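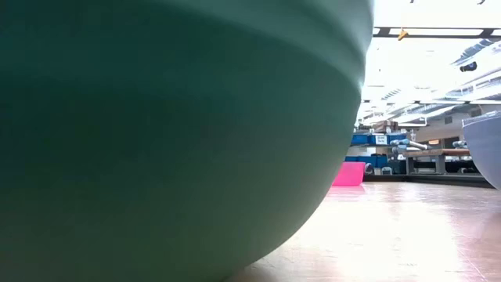

*Green bowl, gray bowl and pink bin, with the arm table and the blue bins behind.*

# Pre-run safety checklist, student sorting project (Trestard Robotics Club)

Walked 26 Nov 2022, before the afternoon group came in. Please read the comments as well as the ticks! I know they run long, but most of what I'd tell you in person is in there, and I can't be at every session before the December showcase.

Marks: **OK** = fine to run, **FIX** = sort it out before the next session, **ASK** = I wasn't sure and would like a second opinion.

## 1. Floor and walkways

- [x] Floor swept and dry – **OK.** Swept it myself and got a surprising amount of cardboard fluff out from under the shelving.
- [x] Bowls and bins set down flat, nothing rocking – **OK.** Give each one a gentle push with your palm. The Nandance team (you know who you are, and I'm very fond of you) had one sitting on a dropped marker last time.
- [ ] Walking route taped – **FIX.** The old tape has lifted near the arm table. There's a fresh roll in the Løken drawer, so please use that and save the good masking tape for labels.
- [x] Bags and coats out of the work area – **OK.**

## 2. Arm and table

- [x] Base bolts snug – **OK.** All checked with the short wrench, and the wrench went back on its hook.
- [x] Emergency stop pressed, released and reset – **OK.** Tried it 2 times, once at rest and once during a slow move. Whoever is running the session should do the same, even if I did it an hour before.
- [x] Speed limit set to 42 percent for student runs – **OK.** I know it feels slow. We can talk about raising it once every team has logged a clean session.
- [ ] Reach limit saved in the Holta program – **ASK.** The file loads, but the date on it looks older than I expected. Could someone on the software side open it and confirm it's the version we agreed on?

## 3. Bins, basins and overhead gear

- [x] Plastic checked for cracks and sharp rims – **OK.** Run a finger along the top edges, slowly.
- [x] Overhead mounts and clamps tight – **OK.** Checked from the stepladder with a second person holding it. Please never do this one alone, however quick it seems.
- [ ] Cables tied back – **FIX.** Anything that swings when you nudge it wants one more tie.
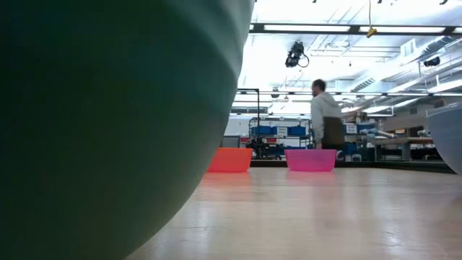 - [x] Lower shelves tidy enough to reach the power strip – **OK, just.** I could get a hand to the switch without moving anything, though I'd love to see that area cleared a bit more before visitors come.

## 4. People

- [x] Hair tied back, hood strings tucked in – **OK.** I reminded the whole group and got only a few groans.
- [x] One person on the stop button for every run, with no other job – **OK.** Swap every few runs so it stays interesting, and say out loud when you hand over.
- [ ] Call-out before stepping onto the floor – **FIX.** We've gotten lazy here, me included. Say "walking on," wait for "arm stopped," then go.

## 5. Log

The run counter stood at 333 when I finished, and the next blank page in the logbook is 138. Write in pen, please, and if a run goes badly, put down what happened in your own words – a messy paragraph is much more use to me than a neat "failed."

The open items are the floor tape, the Holta file, the cables and the call-outs. Add your initials beside each one when it's done and leave the sheet on the clipboard by the door.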